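Chapter 7

Small Places, Many Guests: Tourism in the Harbor Town

Before you begin

In this chapter you will meet the town of Gerncombe, follow its visitors through a year, and start working with the ideas of seasonality, leakage and carrying capacity. Keep your notes from Chapter 6 handy, particularly the pages on how travelers choose between a cheap destination and a familiar one, as we will be leaning on them almost at once.

7.1 A town that wakes up in April

I have always thought that the best way to get to know a resort is to turn up a week too early. The first time I went to Gerncombe I did exactly that, with a small suitcase and the wrong shoes, and found the whole waterfront in the middle of getting dressed. Shutters were going up one at a time. A man was painting the ferry office door a green I have never seen anywhere else (he told me it was left over from a boat). Two of the cafes were open, and both of them were out of milk by ten in the morning! I was the only guest at my boarding house, and the owner, quite sensibly, gave me the room nearest the boiler so that she would not have to heat the others.

Gerncombe has 1,006 permanent residents. On a fine weekend in high summer it also has nearly 2,000 visitors, and they all seem to want lunch at the same moment. There are 18 places to stay, if you count the campground and the two rooms over the bakery, and most of them earn almost everything they will earn in the year between the first warm weekend and the end of the school holidays. Hold on to those numbers, because we will come back to them again and again, and by the end of the chapter I hope you will be able to look at a similar set for a town near you and say something sensible about how life goes there.

Why does one place fill up while the next bay over stays quiet? Students usually answer this with beaches and weather, and they are partly right. But the neighboring village of Tundholm has the better beach, by almost anybody's reckoning, and a good deal less wind. What it does not have is a ferry. The Gerncombe boat takes 40 minutes from the mainland, it runs into the evening, and the fare has long been low enough that people come over on a whim. A traveler who wants Tundholm has to change to a bus, and the bus, when I last took it, stopped running before dinner.

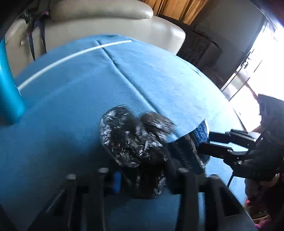
So we have our first idea, which geographers call accessibility and the rest of us call getting there. It covers distance, of course, but also price, timetable, how many times you must pick up your bags, and how sure you feel that you can get home again. Travelers weigh all of these together, often without noticing that they are doing it, and a small change in any one of them can shift a surprising number of people from one place to another.

7.2 Who comes, and what do they want?

It is tempting to talk about "the tourist" as though there were only one, wandering about in a sun hat. In Gerncombe you would do much better to think of several groups who happen to share a harbor. There are the day visitors, who come on a late morning boat and spend their money on food, ice cream and parking on the other side. There are families who take the same cottage for the same week every year and know the name of the grocer's dog. There are walkers, who come in the cooler months and go to bed early. And in the last several summers there has been a growing crowd of younger couples and groups of friends, many of them gay, who first came for the Thursday night dances at the old Yao Hotel and have gone on coming for the town itself.

That last group deserves a closer look, and section 7.5 is given over to it. For now, notice how it began. There was no advertising campaign. The hotel had a good dance floor and a friendly bar, a few people had a lovely evening, and they told their friends. Word of mouth of this kind is hard to measure and very hard to buy, and it tends to travel fastest among people who have had reason to wonder whether they will be made welcome.

7.3 Where the money goes

Suppose a visitor pays for a room, a meal and a boat trip. How much of that stays in Gerncombe? If the room belongs to a local family and the fish was landed that morning, a good share of it does. If the room was booked through Ikton, the mainland agency that handles many of the newer rentals, part of the price has left before the visitor has unpacked. We call this leakage, and it goes a long way toward explaining how a street can be packed all summer while the shopkeepers on it still worry about winter.

My former student Hanyu Jia spent a summer asking shopkeepers about exactly this, and her interviews are used throughout the chapter. She found them generous with their time, especially on rainy days, and rather shy about their figures.

Key terms to look out for

Accessibility
Carrying capacity
Day visitor
Leakage
Seasonality
Word of mouth

Getting started

Think of a place you have visited more than once. Write a paragraph on how you traveled there the first time, what you paid for that you could have done without, and whether the people who served you lived nearby. Bring it to class, and be ready to swap with a partner before you read section 7.4.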